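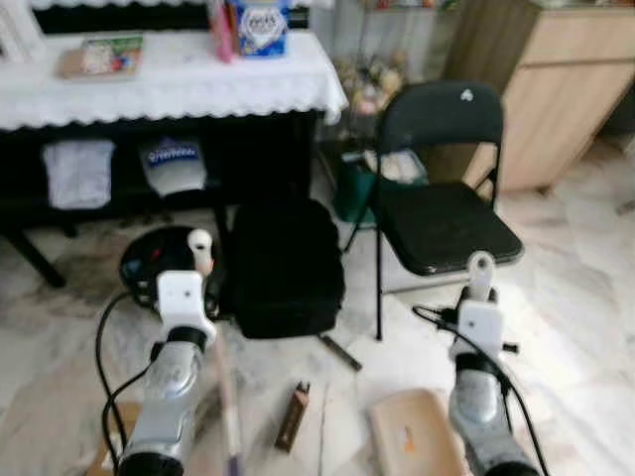
Home | Diary | Archive | About

10/09/2026

Second visit from the Karkari people, and I'm no nearer to signing. The trial is 165 a month for a pair of arms that tidy up, and so far I could do it quicker with a bad back. Lejla Stan came over from Drarton with her leaflet and kept saying "learning". Learning what, I asked. She said it depended on the room – well, it's my room, and it has tiles and a table and too many bags in it.

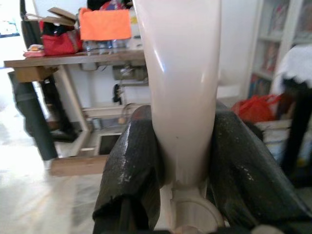 Got hold of the beige thing, just above the base.

I asked about breakages. Page 11, she said. Page 11 is about cleaning the fingers. The Troler lot at least put their excess in writing, though I didn't believe them either.

Told her I'd ring in January. She left the leaflet.

2 comments | 2 shares

Recent entries
Troler: the small print
Bataineh wants his ladder back
The boiler again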